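Part-Time Floor Host, Tornano Mezzanine
Lastow Shared Workrooms – 22 hours a week, starting September
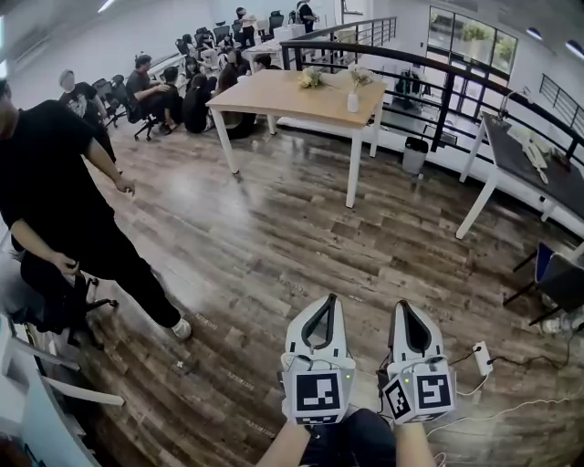
Lastow has run the Tornano building as shared workrooms since the upstairs was last good for storing carpets. We are looking for one more person to look after the mezzanine while the members get on with whatever it is they do.

Most of the job is chairs. They are black, they roll, and by mid-afternoon they have migrated to every part of the floor except the desks. You will bring them back. Some groups prefer to sit on the floor, and they are welcome to. Please don't push a chair at anyone who looks comfortable.

The rest of it:

Water the plants by the windows. The last host was generous with the watering can and we are still apologizing to the tenants downstairs.

Change the flowers on the wooden table. You get a small budget for this. Supermarket flowers are fine, glitter is not.

Wipe down the long white desks at closing, empty the trash bin by the railing, and return abandoned mugs to the kitchen.

Answer the door, the phone, and the question of where the restroom is (down the stairs, left, past the Dafis office).

Keep the booking sheet in order. It is a spreadsheet with 534 rows and a temper.

You should be on time, able to lift a desk with help, and polite to people who have just lost an argument with the printer. Experience in a library, hotel or school office is useful. Enthusiasm for "community building" is tolerated.

Shifts start at 4 p.m. and end when the floor is clear. Pay is 2000 a month before tax, plus free coffee, which you will be making. Parking is on the Hullisitz side of the building. Bikes can come inside but stay off the stairs.

To apply, send a resume and a short note to the Lastow front desk, or drop both off in person. In the note, tell us about a room you liked spending time in and what you would have moved. Cover letters longer than a page will be used to level the table.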